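Juviteo Band 2 leaks: your questions answered

I keep getting the same emails about the new Juviteo fitness band, so I've put my answers in one spot. I'll update it when I hear more.

When is it coming out?
My money's on May. The Isovico store listed a placeholder page last month, then pulled it before lunch (I got a screenshot, hooray!). Juviteo hasn't said a word.

How long will the battery last?
The listing said 12 days. My current band claims the same and I get nine if I'm lucky, so take it with a grain of salt.

Is the screen really brighter?
Supposedly, yes – 2,000 nits, up from 1,000 on the old one. I'd love that on a sunny arvo run, when I can barely read my pace.

What colours are there?
Black and a greyish green so far. I'm hoping for orange, but I always am.

How much will it cost?
The page had it at $114. That seems cheap to me and it could easily be a dummy price, so don't cancel your Damasceno preorder just yet.

Will my old straps fit?

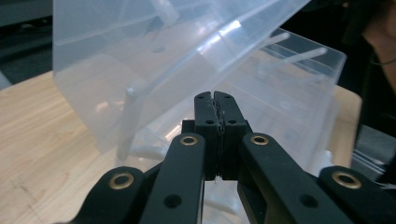

A reader from Prarby reckons they won't, as the clip in the leaked renders looks wider than the one on her first-generation band. I've squinted at the same renders and can't tell. If you've got a drawer full of straps like me, hold off buying any more.

Does it work with iPhones?
The old one did, and the app was updated recently. I'd be shocked if they dropped it.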